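Fixing a two-arm setup that keeps bumping grippers

Posted March 2019

So my pair of arms started knocking their jaws together, and it took me way too long to figure out why. If you run two small arms side by side over one work area, maybe this saves you an evening or two.

What I was seeing: both arms would head for the same brick, meet in the middle, and then one would throw an overload fault and go limp. The Irnora controller logs it as code 254. My log had 1,504 of those (yikes), so it had been going on a lot longer than I'd noticed!

Step 1. Kill the motor power before you put your hands in there. A stalled joint can let go all of a sudden, and these shoulders pinch hard. Support the upper link with one hand while you switch off or it'll drop. 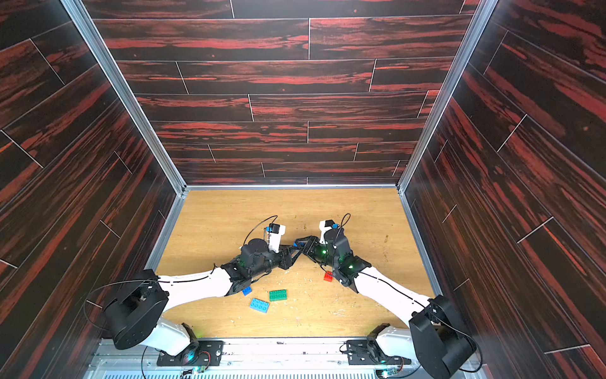

Step 2. Sweep the floor panel. Wood crumbs can work their way into the jaw hinge, and then the gripper never quite closes and the motor keeps pushing. A soft paintbrush does the job. Don't use compressed air, it just blows the stuff into the joints (ask me how I know).

Step 3. Check the camera cables. Move each wrist by hand through its full swing and watch the loop. If it pulls tight anywhere, give it more slack.

Step 4. Redo the home position on both arms. This was my real problem. I'd swapped a shoulder motor back in July and only re-homed that one arm, so the Vusum software thought it was 20 mm farther out than it was. Home both, save, restart.

Step 5. Set a keep-out zone. In Vusum it's under Workspace, Shared Area. Turn on "one arm at a time" and the second arm waits its turn. It's slower, but I can live with that.

Step 6. Test at low speed with your hand on the stop button. I ran 2 full passes before going back to normal speed.

If you still get the 254 after all that, look at the wrist motor connector next. Mine had a bent pin too, but that's a whole other post.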